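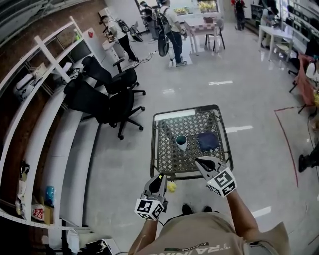
Build 789 of Stornevness changed how held items are resolved against table surfaces, and the changelog gives it one line. Up to the last build each prop had a single collision hull and a single friction value. Now the hull is split at the rim for anything open-topped. Take a white cup with a dark interior standing next to a folded navy cloth on a lattice-topped table: the old build treated the lattice as a flat plane, so both items sat on it identically. In 789 the cup makes contact at its base ring only and the cloth is sampled at several points. The result in the tavern levels is that cups slide when the table is nudged and cloths stay put. I tested on the Pudano map with physics at default. Has anyone measured what it costs on older processors?

costigan_k
3 min read

Search this thread Advanced Go

hexwright
It costs very little if you leave the solver at 36 iterations. I ran the Pudano kitchen with 2000 loose props and lost two frames per second. At 3000 the simulation thread starts missing its tick and items sink through shelves. That was also true in the old build, only slightly later.

pelham_drift
Disagree with hexwright. The kitchen is a bad test. Most of those props go to sleep within a second of loading and are never looked at again. Try the ferry level, where the floor tilts and nothing can sleep. I get stutter there well under 2000 and I did not before.

hexwright
Is that with the Itlow shader pack installed? It moves cloth sampling to the processor. Farzana Begum wrote this up in the pinned performance thread in April and it has not been fixed.

pelham_drift
Yes, Itlow is installed. I will remove it and run it again, but I would not expect a shader pack to touch contact resolution at all.

hexwright
It doesn't touch the contacts. It reads back vertex positions every tick so it can draw wrinkles, and the physics thread waits for the read to finish.

M. Adamczyk
Two separate matters are being mixed here. The first is solver cost, which scales with the number of awake contacts. The second is the read-back stall, which is a fixed cost per cloth item. You can tell them apart with the profiler overlay: if the "contact" bar grows, it is the first, and if "sync" grows, it is the second. Please post both values with any figures.

Also, the friction table was altered in the same build. Ceramic on metal went down. That accounts for most of the sliding in the opening post, and the split hull has little to do with it.

costigan_k
I put the old friction table back and the cups still slide, over a shorter distance. So the hull does contribute. Agreed that I gave it too much of the credit.

M. Adamczyk
How did you put it back? If you copied the file into the override folder, the game ignores the material pairs and reads only the single values. You have to edit the pairs in place.

costigan_k
Override folder. I will redo it.

Górecki_B
I don't see why this was changed at all. Carrying a tray across the ferry was already the worst job in the game. Now the cups leave it at the first wave and the innkeeper docks your pay for each one. There should be a setting for the old behaviour.

lanternfish
There is a setting. Options, Gameplay, "Forgiving hands". It glues held and stacked items below a set acceleration. It turns off the leaderboard for that save.

Górecki_B
Turning off the leaderboard makes it useless to me.

lanternfish
Then put the cloth under the cups. Cloth on metal has the highest pair value in the table and ceramic on cloth is close behind. I have crossed with a full tray in heavy weather this way.

pelham_drift
Ferry level again, Itlow removed. Contact bar unchanged, sync bar close to zero, stutter gone except when the cargo net breaks. hexwright was right about the cause. I still say the kitchen is a bad test.

costigan_k
Redone with the pairs edited in place. Cups stay where they are on a light nudge and slide on a hard one, same as the old build as far as I can measure. The lattice makes a small difference at the edges of the table, where part of the base ring has nothing under it.

M. Adamczyk
That last part is worth reporting. Attach the save.

18 comments 4 shares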